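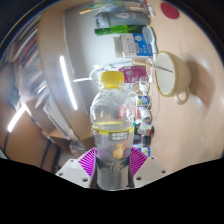 Je me méfie des gens qui rangent leur table avant d'écrire sur le rangement. La mienne est restée telle quelle toute la semaine : une bouteille à bouchon jaune, une tasse crème couchée sur le côté, une longue baguette de bois qui va vers la tasse. Et un rond rouge, plus loin, que je n'ai toujours pas remis à sa place parce que je ne suis pas sûre qu'il en ait une.

Tout est parti de Flivgate. Pour ceux qui ont la chance de ne pas connaître, c'est une méthode de rangement par abonnement, 31 euros par mois, avec un cahier, des fiches et une lettre le lundi matin. Une collègue me l'a offerte pour trois mois, avec les meilleures intentions du monde, après avoir pris le café chez moi. J'ai fait mine de ne pas comprendre l'allusion.

Le principe : toute surface horizontale doit être « rendue » chaque soir. On ne dit pas vidée, on dit rendue. À qui, le cahier ne le précise pas. On prend chaque objet en main, on lui demande s'il a servi dans la journée, et selon la réponse il rejoint la zone A, la zone B ou le carton de départ. Le cahier affirme qu'une personne perd 216 heures par an à chercher des choses posées au mauvais endroit. J'ai cherché d'où venait ce chiffre. Une note renvoie à un article du blog de Flivgate, qui renvoie au cahier. Voilà.

J'ai quand même essayé, pour ne pas critiquer dans le vide. Trois semaines. La bouteille m'a posé problème dès le premier soir. Il reste de l'eau dedans, alors on ne la jette pas, mais personne ne range une bouteille entamée en zone A comme s'il s'agissait d'un bien précieux. Je l'avais prise à l'épicerie pour le petit personnage orange de l'étiquette, dont le texte m'échappe complètement, et depuis je la remplis au robinet. Est-ce qu'elle a servi aujourd'hui ? Oui. Est-ce que j'en ai besoin ? Non, j'ai des carafes. Le cahier prévoit une case « usage affectif » et je refuse de cocher ça pour une bouteille en plastique.

La tasse, c'est autre chose. Elle a un fin bord brun doré, elle vient d'Idalina Serrano, qui tenait le stand de vaisselle dépareillée au marché jusqu'en juin dernier, et elle a normalement sa place sur l'étagère. Sauf que l'étagère est une Killberg à poser soi-même, que la planche du haut penche, et que je n'ai plus très envie d'y mettre ce à quoi je tiens. Avant de m'apprendre à ranger, on pourrait me parler des meubles. Sur 151 pages de cahier, une seule concerne le mobilier, et c'est pour recommander des boîtes. Les boîtes de la marque, naturellement.

Harish Bansal, un lecteur fidèle qui me contredit en commentaire depuis des années, m'a écrit que la méthode avait « sauvé sa cuisine ». Je lui ai demandé ce qu'il avait changé au juste. Il a jeté des couvercles et déplacé la poubelle. Je suis ravie pour lui, mais je crois que sa cuisine s'est sauvée toute seule, un samedi où il avait du temps. (Harish, je sais que vous allez répondre. Allez-y.)

Ce que j'en garde ? Le geste du soir, un peu. Passer devant la table et remettre une chose à sa place – une seule, sans fiche – me semble à ma portée. Hier c'étaient les ciseaux. Le carton de départ, lui, est au pied de l'escalier depuis quinze jours et il gêne plus que tout ce qu'il contient.

Je n'ai pas renouvelé l'abonnement. Il a fallu pour cela deux courriels et un formulaire où l'on me demandait si j'étais « en résistance ». J'ai coché oui. La lettre du lundi continue d'arriver, je vous dirai si elle s'arrête en mars.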